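How does a hinge work?

A hinge joins two things so that one can swing. One half is fixed to the frame and the other half to the door. A pin runs through both halves and holds them together.

The pin stays put while the door turns around it. People have used hinges for more than 2,000 years.
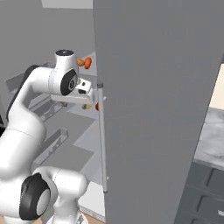
Doors swing easily when you push far from the hinge. Push close to the pin and you need much more force – try it at home. A big door, like the open grey one on the cabinet, has its hinges along one side, so the opposite side travels the furthest. Keep your fingers away from the hinge side, where the gap closes as the door moves.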